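The dustpan years

We moved from Broltley to Astcombe in October with 70 boxes, and I know it was 70 because I numbered them with a marker pen and felt terribly organised for as long as it took the removal men to stack them with the numbers facing the wall. The box marked 7 said KITCHEN, URGENT. It contained a fondue set, two extension leads and the instruction booklet for a printer we gave away in the old house.

What it did not contain was a dustpan. I went without one for longer than I'd like to admit. I swept things into corners and left them there to think about what they'd done. I tried a sheet of cardboard, which works beautifully for anything you could have picked up with your fingers in the first place, and I tried the vacuum cleaner, which lives under the stairs behind the ironing board and resents being asked.

I have owned bad dustpans all my adult life. The first came free with a broom and had a lip so warped that you could watch the crumbs go underneath it, like commuters through a subway. The second was metal, very handsome, bought in a shop that sold string. It scraped along the kitchen floor with a noise that sent the cat upstairs. The third was one of those long-handled affairs you're meant to use standing up, and it tipped backwards the moment you let go of it. I assume it is still in the shed in Broltley, tipping backwards.

So this time I did research. I am not proud of this. There is a review of brush and pan sets on Vasovow with 2876 comments under it, and I read a shameful number of them over two evenings. People feel strongly. There is a long and rather bitter argument over whether bristles should be stiff or soft, and a man who measures the lip of everything with a feeler gauge. Comment 2531 just says "mine is fine", and I have thought of that person often, and with envy.

In the end I went to Akinola, the hardware shop at the bottom of the hill, and bought the one by the till.

My position on dustpans, now that I have one, is as follows. The front edge has to sit flat. Everything else is decoration. If the edge sits flat you can get the thin grey line of dust that normally retreats in front of the brush all the way back to the skirting board, and if it doesn't you will be chasing that line until you die. I'd also like a rim high enough to keep things in on the walk to the bin, a walk which in this house involves a step down and a door that opens the wrong way.

And I want a hole in the handle, so the thing can hang on a hook and be found again. We have a hook now. It took me most of a morning to put up and it is very slightly crooked.

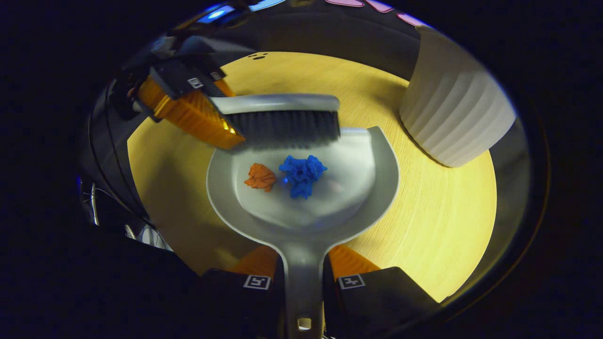

Paper is my main crop, I should say. I work at home and I think by writing things down, disliking them, and screwing them up in the general direction of the basket. By teatime there's a drift of it round the chair. Paper is easy sweeping, big and obliging, and it gives you a completely false idea of how good you are at housework. Then you do the toast crumbs and come back down to earth.

I've also come round to using the brush on tables, a habit my mother would have had words about. You want a second set for that, obviously, one that never goes near the floor. I went back to Akinola for it and the woman at the till asked if there was something wrong with the first one. I said no, it was fine.

Still haven't found the kettle lead. Sixteen boxes to go, all of them marked MISC.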